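Library > Working From Your Kitchen Table > Part Two > Chapter 4

Chapter 4: Selling Your Old Stuff Online Without Losing Money on It
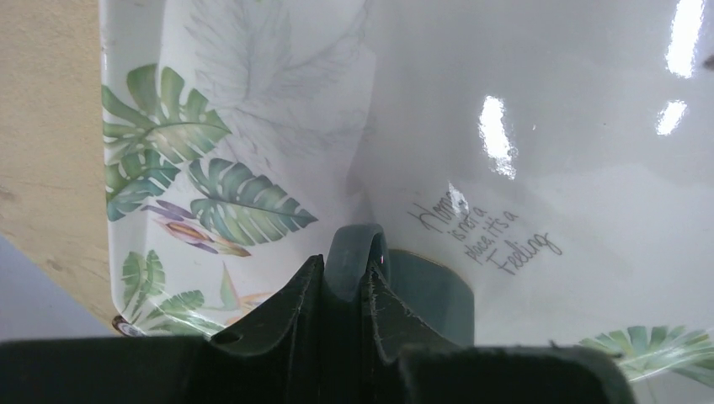
A reader of the first edition wrote to me that she had sold things for a whole year, felt rich the entire time, and then found at tax season that she'd made less than her phone bill. She wanted to know why the old Chapter 4 hadn't warned her. Fair question! The old Chapter 4 was all about how to write a good title and which day to post, and it barely mentioned fees. So I threw it out and started over, and what you're reading is the new one.

Let me start with my own first sale. I listed a set of dinner plates on Wekance, priced it at $19, and danced around the kitchen when it sold the same evening. Then the site took its cut, then the payment service took its cut, and then I went to the post office and learned what it costs to mail a heavy box across three states. I ended up with two dollars. I'd also used up a good roll of tape and most of an afternoon (I didn't count those back then, and you're going to count them from page one).

So this chapter is about one number, which I call your keep. Your keep is whatever is left after every other hand has been in the pot. It's a plain subtraction and you can do it on the back of an envelope:

Sale price
minus selling fee
minus payment fee
minus postage you paid
minus box, tape and padding
minus what you paid for the thing, if you bought it to resell
= your keep

If you're clearing out your own closet, the last minus is zero, and that makes beginners feel very clever. Enjoy it, but don't plan a business on it, since closets run out. Mine ran out in November, and the very next month I was buying from yard sales and wondering where my profit had gone.

I kept a notebook my first year, and we'll use it all through this chapter. It has 116 sales in it. Some of them are embarrassing. There's a lamp I sold at a loss twice (it came back, and I paid the postage both ways), and there's a box of sewing patterns that turned out to be the best thing I ever listed. You'll see both worked out line by line in Section 4.3.

A word on which site to use, because I know you've flipped here hoping I'd just tell you. I've sold on Wekance and on Moltance, and for a short while through a local shop called Rimkutė that takes items on consignment. Wekance was quicker for me. Moltance took a smaller cut but my things sat there for ages. The shop took the biggest cut of all, yet I never had to pack a single box, and for breakable items I came out ahead that way more often than I expected. Fees change all the time, so please look them up yourself before you do the exercises and write them in the margin in pencil.

By the end of the chapter you should be able to look at any item and work out the lowest price you can take for it. I call that the floor. If somebody offers you less than the floor, you say no thank you, and you don't lie awake over it. You'll also set up a simple record sheet. A paper one is fine. I used a free spreadsheet from Prostum for a while and then went back to the notebook because I like notebooks.

Before you go on, pick one thing in your home that you'd be happy to see go. Weigh it, find out what it costs to mail, and write both down. We start Section 4.1 with your item, so keep the paper handy.

4 Comments

plainpockets
Did the subtraction on my last big sale, a bike that went for $330. My keep was a lot smaller than I'd been telling my husband. Ouch.

Teal_Harbor
Does the floor price include my time or not? You say to count the afternoon but it isn't in the list of minuses.

reply from the author
Good catch. Time gets its own line in Section 4.4. I left it off the first list on purpose to keep the math short, but I should have said so!

mudroom88
Consignment worked for me too, mostly glassware. Read the part about returns twice before you sign anything.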